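Wirnar Neighborhood Fund
Progress report, second period
Grantee: Stallberg Street Repair and Reuse Room
Prepared by: Feven Workneh

Sorry this is coming in at the end of May, the boiler thing ate two weeks. Short version first, numbers after, money at the bottom.

Where we are

Open and running. Three sessions a week, same as the plan. Evening session is the full one, mornings still slow. Lợi Châu took over the bench schedule in March and it's been much calmer since. Fewer people turned away at the door, fewer lamps sitting on the shelf with no name tag on them.

Items logged this period: 103. Small appliances mostly. Toasters, fans, two sewing machines, a lot of vacuum cleaners with hair in the roller. Clothing and zippers are down from last period, our sewing person was out. She's back as of this month.

Fixed on the day: most of them. I don't have the split in a form I trust yet. The sheet has a "done" column and a "done-ish" column and we need to sort out what the second one meant. Will send separately.

What slipped

Tool library. Was supposed to be lending by now. Shelving is up, tools are engraved, but the sign-out form went back and forth with the insurance people and they want a seperate waiver for anything with a blade. Draft is with them.

Parts orders. Zeltix changed their minimum, so we're buying fuses and cord in bigger lots than we need. Storing the extra under the stairs. Not a budget problem yet but the line will look front-loaded, please don't read anything into it.

School visit, moved to the fall. Their call.

Boiler. Landlord paid. We lost four sessions and made up two.

Outreach

Flyer went out to 1000 addresses north of the tracks. Response was okay, the translated side did better than we expected and we'd like to do the next one with both languages on the front. Châu Hardware put a stack by the register and sends people over when they come in for one screw.

The drop-off table at the front is working better than the old sign-in line. People put their stuff down, get a ticket, go get a coffee. Keeping it. 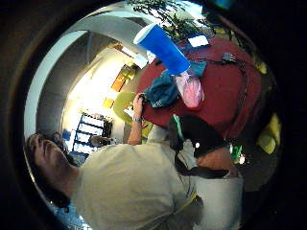

Lợi read the draft of this and wrote back that I was being too easy on the mornings, that they need a different hour and no flyer is going to fix it, and could we please try starting at 11 before the summer. Fine with me. If the fund has no objection we'll switch next month and report on it in the third period. Hours total stays the same.

Money

Spent to date is over half the award. Rent and insurance on plan. Parts high, see above. Printing a bit low, the flyer came in under quote.

Request: move $1000 from Training to Tools. We got the electrical safety course free through the library, so that line is just sitting there, and the bench needs a second soldering station and a decent meter. Need a yes or no in writing before we order, per the agreement.

Receipts are in the shared folder, scanned, a couple sideways. The March insurance one is missing, I've asked for a copy.

Next report on the usual date unless you want it earlier.

F. Workneh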